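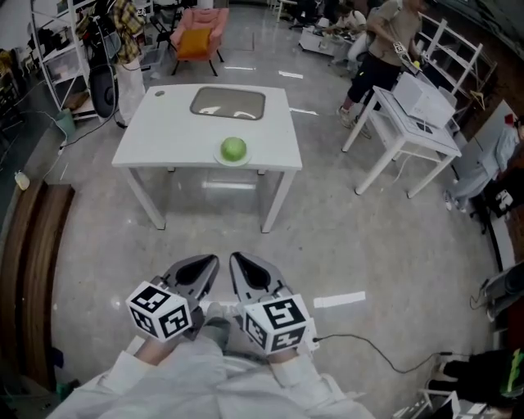

Charla sobre tareas domésticas y máquinas — notas del orador

Empiezo por la pregunta que me hacen en todas las cenas: cuándo va a haber una máquina que recoja la casa. Contesto siempre lo mismo, que depende de lo que uno entienda por recoger, y entonces me sirven más vino para que me calle. La versión larga cabe encima de una mesa blanca con un platillo verde claro y una fruta verde encima, que desde la última fila puede pasar por lima o por melón pequeño. Pedir que alguien quite eso de ahí es una frase de cinco segundos. Dejar la pantalla puesta mientras digo esto y no avanzar hasta que se hayan sentado los del fondo.

Saludo, gracias a Iqra Minhas por la invitación, gracias a Flutham por la sala. No contar el chiste del ascensor, ya lo conté en noviembre y estaba la mitad de esta gente.

PRIMERA PARTE. Qué es una tarea

Recoger un platillo son, contando sin mala intención, varias decisiones antes de tocar nada. ¿Se coge primero la fruta o se lleva todo junto? Si se lleva todo junto, ¿qué pasa con la fruta cuando el platillo se inclina? Un niño de cuatro años lo resuelve mal y con mucho ruido, pero lo resuelve, y después se come la prueba. Una máquina puede quedarse pensando un buen rato con la pinza en el aire, en una actitud que en una persona llamaríamos filosófica.

Pausa. Preguntar cuántos tienen lavavajillas. Levantarán la mano casi todos. Preguntar entonces quién lo carga.

El lavavajillas es el robot doméstico con más éxito de la historia y no tiene brazos. Funciona porque alguien le lleva los platos, se los coloca en la postura que a él le gusta y luego los saca. Lo mismo la lavadora. Lo que llevamos décadas automatizando es la parte de en medio. Los extremos, el llevar y el traer, siguen a cargo de la familia, con las tensiones diplomáticas que todos conocemos.

(Si hay risas, seguir. Si no las hay, seguir más deprisa.)

SEGUNDA PARTE. El taller tampoco se libra

Aquí contar lo de Trorkitz. Patricio Robles lleva allí la línea de embalaje y me dejó pasar una mañana entera estorbando. Tienen un brazo que mete frascos en cajas y lo hace de maravilla: 300 frascos sin una queja. Luego llegó una remesa con la etiqueta un poco más brillante y el brazo dejó de ver los frascos. Estaban ahí. Los veía Patricio, los veía yo, los veía el señor que había venido a arreglar la máquina del café. La solución de aquel día fue una persona, un taburete y la radio puesta.

No cargar las tintas, que Patricio igual está en la sala.

Lo que quiero que se lleven de la anécdota: en una nave se puede ordenar el mundo alrededor de la máquina. Se pinta una raya en el suelo, se pone una guía, se prohíbe a la gente pasar. En una casa la gente pasa. La gente deja las llaves donde ayer estaba el azucarero y se ofende si se lo señalas. Hernán Palomino lo dice mejor que yo: la fábrica es un sitio donde todo tiene sitio, y su cocina es un sitio donde todo tiene opinión.

TERCERA PARTE. Aprender mirando manos

Subir aquí el tono, que ahora viene lo esperanzador.

Durante mucho tiempo se intentó escribirle a la máquina lo que tenía que hacer, paso a paso. El que lo haya probado sabe que a la tercera página uno empieza a dudar de cómo coge él mismo un vaso. La otra vía es que lo haga una persona con una pinza en cada mano, que se registre el movimiento y que la máquina aprenda de ahí. Tiene la ventaja de que nadie tiene que explicar nada. Tiene el inconveniente de que hay que repetirlo muchísimo, y que una persona adulta, con estudios, acaba la jornada habiendo cogido y dejado la misma cosa en la misma mesa.

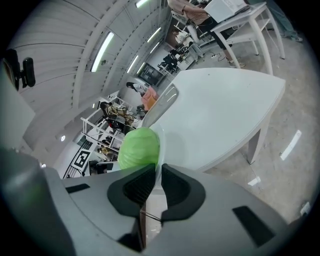 Shagufta Kiani, que ha pasado por esto, me contó que lo peor llega a media tarde, cuando uno coge ya tan bien las cosas que los datos salen demasiado limpios. Entonces hay que coger un poco peor a propósito. Parece sencillo y no lo es. Se nota muchísimo cuando alguien finge torpeza; pregunten en cualquier casa a la hora de doblar sábanas.

Insistir en lo de las dos manos. Casi todo lo que hacemos en casa lo hacemos con 2: una sujeta y la otra trabaja. Pelar, abrir un tarro, meter la funda en el edredón. (La funda del edredón merece charla propia. Tengo diapositivas.) Con una sola pinza se puede trasladar una cosa de un sitio a otro, y ya es mucho, pero el tarro sigue cerrado.

Insistir también en lo blando. Los objetos rígidos son educados, conservan la forma mientras uno decide. Una bolsa, un trapo o un calcetín cambian en cuanto se los toca, y la máquina tiene que volver a preguntarse qué está viendo.

CUARTA PARTE. Bueno, ¿pueden o no pueden?

Respuesta corta, para los que miran el reloj: algunas, a ratos, en la mesa que conocen.

Respuesta menos corta. Si un sistema acierta el 80 % de las veces, en el artículo queda estupendo y en el aparador de mi madre queda una catástrofe. Una de cada cinco copas. Nadie mantiene contratado a un camarero así, por mucho que mejore respecto al trimestre anterior. El salto que falta está en esa última parte, y es aburrido, y da pocas portadas.

Dicho esto, no quiero hacer de cenizo. La gente de Zedholm me enseñó un prototipo que vaciaba una cesta de la compra, con lentitud de procesión, pero la vaciaba, y los huevos llegaron enteros. Shoaib Shaikh le puso delante una piña, que no había visto nunca. La máquina se lo pensó, la cogió por las hojas y la dejó en el estante de los yogures. He visto a cuñados hacerlo peor.

Lo que pido cuando me enseñan una demostración, por si les sirve:

— Que me dejen mover el objeto un palmo antes de empezar.
— Que apaguen una luz.
— Que lo repitan después de comer, sin cambiar nada.
— Que me digan quién recoge cuando sale mal.

La última pregunta suele producir un silencio muy instructivo. Respetarlo. Beber agua.

CIERRE

Volver a la mesa del principio, sin prisa. Decir que yo apostaría por las tareas pequeñas y tontas antes que por el mayordomo: retirar lo que quedó en la mesa, pasar cosas del cesto al estante, acercarle algo a quien no puede agacharse. Mencionar a la tía de Iqra solo si Iqra da permiso antes (preguntarle en el café).

Turno de preguntas. Van a preguntar por la plancha. Siempre preguntan por la plancha. Decir que no y dar la palabra a otro.

Si sobra tiempo, lo de Sekiguchi y el cajón de los cubiertos. Si no sobra, remitir a las notas y devolver el micrófono, que la otra vez me lo llevé en el bolsillo.

Archivado en: Charlas y jornadas / Robótica / Vida doméstica

© Abril de 2022 · Contacto · Volver arriba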